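Search products Search Enter keyword or item no.

Sakville Foam Letter Sorting Set, lowercase

Item no. 772. Category: Early Literacy, Table Activities 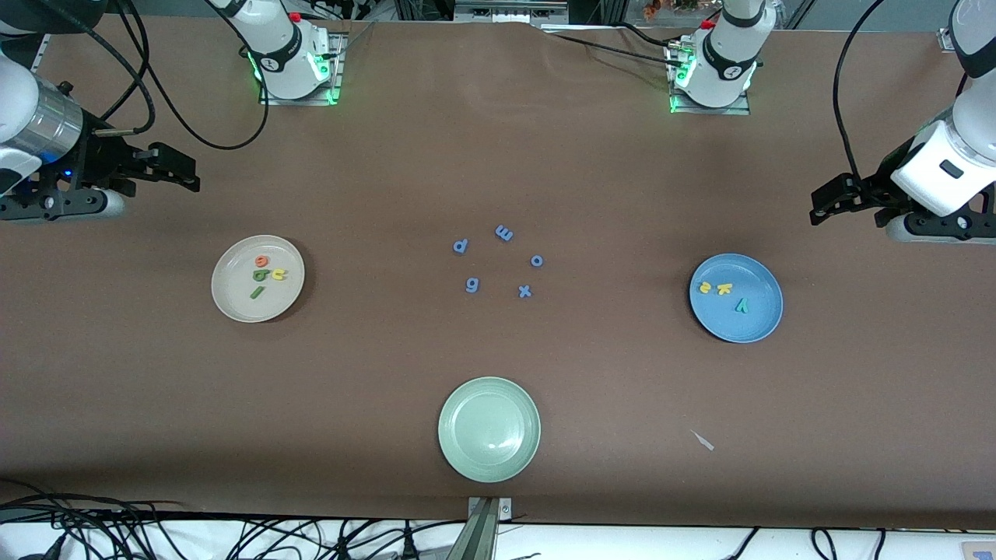
Yuzhen Zeng writes that the lowercase l and the numeral 1 were hard to tell apart in the previous set, and asks whether the current one still mixes the two. It does not. Numerals were removed from item 772 and are sold separately as the Butow numeral pack. The lowercase l in the current set is a plain stroke, so it can still be read as a capital I if it is handed over without context. Teachers who work with both cases at once should keep the two sets in separate bags.

General

The Sakville set is a loose-letter set for sorting, matching and short word building on a table. It consists of lowercase foam letters, round plates used as sorting fields, and a flat sheet that defines the work area. The letters have no magnets and no adhesive backing. They are laid down and picked up by hand and are not intended for use on a whiteboard or other upright surface.

The set is designed for one working group at one table. For two groups working at the same time, order two sets. Splitting a single set leaves both groups short of vowels.

Letters

The letters are cut from closed-cell foam sheet, 15 mm thick. The thickness allows a letter to be gripped by its sides while it is lying flat. Thinner letters from other lines (including our own Jitaru window letters) have to be slid to the table edge before they can be lifted, and this slows down any activity with repeated placing.

Edges are die cut. A small amount of foam dust may be present in a new bag. Shake the letters out over a bin before first use, or rinse them in a colander.

The foam is solid-colored through its full thickness. Scratches and worn corners do not show a different color underneath. Color is assigned in mixed lots and is not tied to the letter. Orange, green and yellow letters are all found in the current stock, and a given letter may arrive in any color of the lot. Vowels are not color coded. If your program depends on vowels in one color and consonants in another, this set is not suitable without re-sorting, and we cannot pick to order.

Letter form is a plain sans serif. The following pairs become each other when rotated or turned over:

b and q, d and p: by turning over or rotating, depending on the face
n and u: by rotating
z: reads approximately as n when turned a quarter

There is no marking on the face or back to show which way up a letter goes. We have been asked to add a baseline dot and have decided against it for the present, as the dot would have to be printed and printing wears off the foam within a season of normal use. Where orientation matters, draw a line across the work sheet with a washable marker and have the letters placed on it.

Plates

The plates are round with a low rim. They are sorting fields and have not been tested for food. Do not put them in a kitchen cupboard with tableware.

The standard configuration uses plates in more than one color, for example off-white and blue, so that an instruction can name the plate by color. This is easier to follow than "left" and "right" when children sit on opposite sides of the table. Replacement plates are matched for color as closely as stock allows, but shades vary between deliveries.

A plate will take a short word laid out side by side, or a small pile. It will not take a long word in a straight line. For longer words, use the sheet.

The rim keeps letters from being pushed off accidentally. It also means that a letter lying against the rim has less clearance on that side, and it is easier to pick up if it is approached along the rim. Younger users find this position the most difficult and often pull the whole plate toward them. If plates move too much, place a damp cloth or a piece of shelf liner under each.

Work sheet

The sheet is flat, matte and supplied rolled. Lay it face down for one night to relax the curl. Do not iron. The standard color is brown, chosen for contrast with both light plates and bright letters under overhead lighting. A glossy sheet was offered until April and has been withdrawn; it produced reflections that made the yellow letters hard to see from a low seat.

The sheet may be taped at the corners. Use painter's tape. Packing tape will lift the surface when removed.

Suggested procedures

1. Free sort. Scatter the letters on the sheet and put the plates among them. Name a rule for each plate, such as letters with a tail and letters without. The letters g and y go on one plate, e and n on the other. Letters that satisfy no rule stay on the sheet.

2. Sort by color. Use this only as a warm-up. It needs no knowledge of letters and is useful for checking that the group understands the plate as a destination.

3. Own name. Each participant collects the letters of a first name and lays them on the sheet in order. Check beforehand for names with doubled letters. The set contains duplicates of common letters only.

4. Transfer. Move letters one at a time from one plate to another, saying the sound of each as it is set down. One hand only, then the other hand only.

5. Odd letters. Place k and z on one plate together with a few common letters and ask for words that contain either one. Children generally produce more words with k. Allow words with the letter in any position.

6. Clearing. All letters are returned to the bag by name, called by one participant and picked up by another. This takes longer than sweeping them up but replaces a separate review exercise.

Saodah Ismail asked for a procedure suitable for a single child working alone. Procedures 1 and 4 can be used without change. For procedure 3, write the name on a card in lowercase and place the card above the working line.

Cleaning

Letters: lukewarm water, mild dish soap, rinse, dry on a towel. Turn once during drying. Do not use a tumble dryer, dishwasher or radiator. Foam that has been heated will shrink unevenly, and the letters will no longer lie flat.

Plates: damp cloth or soapy water. Avoid scouring pads.

Sheet: damp cloth only. Washable marker comes off with water if removed the same day. Marker left on longer may leave a pale line.

Alcohol wipes can be used on the plates and the sheet. On the letters they are permitted for occasional use, but they dull the surface. Bleach solutions attack the foam and should not be used at any strength.

Storage

Store the letters in the mesh bag, dry, and without weight on top. Letters stored under books will take a set and remain slightly curved. A curved letter can usually be recovered by leaving it between two flat boards in a warm room for several days.

Store the sheet rolled with the work surface outward. Folding produces a crease that cannot be removed and that will tip letters placed on it.

Safety

Small parts. Not for children under 36 months. Foam can be bitten through. Remove any letter with missing pieces from the set and discard it. The mesh bag has a drawstring and should be put away by an adult when the table is cleared.

The set is not a bath toy. Wet letters cling to smooth surfaces and may be mistaken for one.

Replacement parts

Mixed letter refill, single bag. No choice of letter or color.
Vowel refill, single bag. No choice of color.
Plate, round, off-white.
Plate, round, blue.
Work sheet, brown, rolled.
Mesh bag with drawstring.

Single letters are not sold. If a letter is missing from a newly opened set, report it within 29 days of delivery and the missing letter will be mailed without charge. State the letter, not the color.

Compatibility

Butow numeral pack: same foam thickness, compatible with the plates and the sheet.

Borken uppercase set: same thickness, larger letter height. It can be used on the same sheet, but a plate fills quickly. Matching uppercase to lowercase works best with the uppercase letters on the sheet and the lowercase letters on the plates.

Jitaru window letters: not compatible. Thinner material, intended for wet application to glass.

Durability

Sample letters from the production lot were compressed between flat plates for 3000 cycles and then measured. Thickness loss was within our limit for the line. Thin strokes, such as the arm of the k and the tail of the y, are the first parts to tear under normal use. Tearing is nearly always the result of pulling a letter out of the closed mesh bag by one stroke. Open the bag fully and pour.

A torn stroke can be glued with a flexible craft adhesive suitable for foam. Instant adhesive hardens the joint, and the letter breaks again next to it.

Ordering

The set ships flat with the sheet in a separate tube. The two parcels may arrive on different days. School purchase orders are accepted by mail or fax and should quote the item number, the delivery address and a contact for the receiving desk. Opened refills cannot be returned. Unopened sets can be returned in the original carton.

Page revised October 15, 2018. Changes: numerals removed from set contents, glossy sheet deleted, compatibility section added.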